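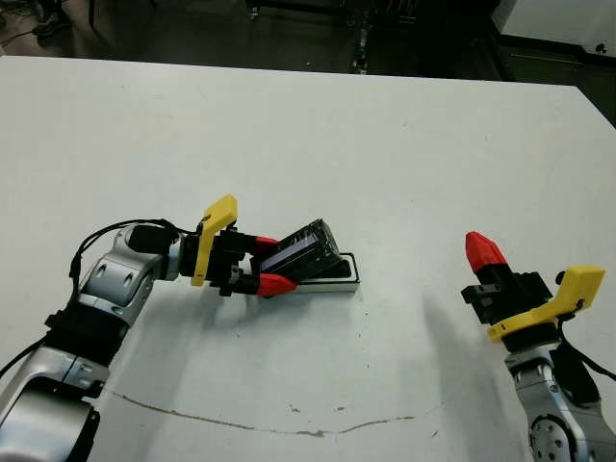 How to check a success rate before you believe it

Most papers on two-arm manipulation report one number, and it usually looks good. I have been fooled by that number often enough to have a routine. It takes an afternoon and needs nothing beyond the trial logs and a spreadsheet. I'll use our own test of the Prilow policy as the worked case: lift a small device out of its stand with the left gripper, then pass it to the right.

Step 1. Get every trial, including the ones marked "void." Our log had 1,539 entries. The summary sheet had 1,408. The missing ones were labeled operator resets, and when I read the notes, plenty of those resets came after the gripper had already slipped. A reset after a slip is a failure. Put it back in.

Step 2. Split the task where the hands change. Score the lift and the handover separately. A policy that lifts well and passes badly can still look fine if the scorer gives partial credit, and Fultell's scoring script does that by default. Turn it off with the strict flag and run it again.

Step 3. Look at the start positions. If the stand goes back to the same spot every time, you are testing playback. Plot the stand position for each trial. Ours made a tight clump, with only 345 trials more than a hand's width from the middle. Report those on their own line, even if it hurts.

Step 4. Run the dumb baseline. Record one good demonstration and replay it with no camera input at all. I used the replay tool in Gronar for this. If the replay gets close to the learned policy on the clumped trials, the cameras are not earning their keep there, whatever the abstract says.

Step 5. Change one boring thing. Move a lamp so the arm shadows fall differently, or turn the stand a quarter turn. Don't retrain. We logged 628 extra trials this way, and I trust them more than the rest.

A word on the Khoury smoothing method, which several readers have asked me to recommend. It makes the motion look calmer on video. I have not seen it help the handover – the second gripper still has to close on something small and slick, and smooth arrival is only part of that. Try it if you like, but do steps 1 to 3 first, and keep the raw logs.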